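Call for participants: residential writing and translation month at Trollberg House
Flela Language Workshop, open to translators and bilingual writers
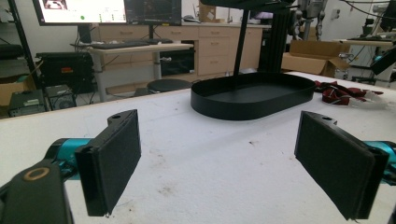
What we offer

Flela is a small workshop for people who translate literature or who write in more than one language. Every August we invite a group of participants to live and work in Trollberg House for three weeks. With this call we are looking for new participants for the coming summer.

You will have your own room with a desk and a window, and a quiet place to work from early morning. In the mornings you work alone on your own text. After lunch there is a group session of 2 hours, where one participant reads some pages and the others comment. In the evening there is no program, but many people sit together in the kitchen and continue the discussion, and you are welcome there also if you only want to listen.

The group sessions are led by Deepak Kashyap, who translates novels and short stories from Hindi to English. Pankaj Semwal leads the sessions on poetry and is also your contact for all questions before you arrive.

Who can apply

You can apply if you are 18 or older and you are working on a text that is already started. It can be a translation or your own writing. We do not ask for a degree and we do not ask for published books. In the past we had school teachers, a nurse, students and one retired train driver in the group, and the sessions were better for it.

All languages are welcome. The common language of the house is English, and you must be able to read your pages in English and to speak about them. Your English does not need to be perfect. Mine is also not, as you can see from this page.

We can not accept texts which were made fully by a translation program and only corrected after. If you use dictionaries or other tools for your work, it is no problem, please only tell us in your application which ones.

The Saxena place

One place each year is called the Saxena place. It is for a participant who translates from a language that has few readers in English. The person who receives it pays no fee, and gets the cost of the train or bus ticket back after arriving. If you want to be considered for it, please write "Saxena place" on the first page of your application and add some lines about the language and why you work with it. You do not need to send a second application, you stay in the selection for the normal places too.

Costs

The fee for the three weeks is 646 euros. It includes the room, breakfast and lunch, and all sessions. Dinner you cook yourself or together with the others. There is a small shop in the village, but it closes at 6 in the evening, so please plan a little.

When you have received a place, we ask for a deposit of 200 euros. The deposit is part of the fee. If you must cancel before the end of June, we send it back to you. After this time we can return it only when another person takes your place.

How to apply

Please send us the following in one file:

A letter of one page, in which you tell us who you are and what you want to do during the three weeks.
A sample of your text, not longer than 3 pages. For translations, please add the same pages in the original language.
If the rights of the original text are not free, a short note about the situation. It is fine if you have not asked the publisher yet.
Anything we should know about food, stairs, sleep or health. The bedrooms are on the upper floors and there is no elevator. One room on the ground floor is kept for a person who needs it.

The file should be a normal text document or a PDF. Please do not send links to a cloud folder, we lost two applications this way because the link was expired when we wanted to read them.

How we select

Deepak and Pankaj read all the samples. They look first at the text and after at the letter. We try to have different languages in the group, so it can happen that a good application is not chosen when there are many others from the same language. In this case we will tell you so, and you may send the same sample again next year.

Applications are open until the end of March. Everybody receives an answer in April, also when the answer is no.

After the workshop

Participants who wish it can give some pages to Rekuvham, our yearly booklet. It is printed in a small number and each author receives copies by mail. You keep all rights to your text, and you can publish it later wherever you want. It is not required to take part in the booklet.

Questions

Please write to Pankaj Semwal through the contact form of Flela. He answers in English or Hindi, normally in a few days. By telephone we are difficult to reach before the summer, so the form is the better way.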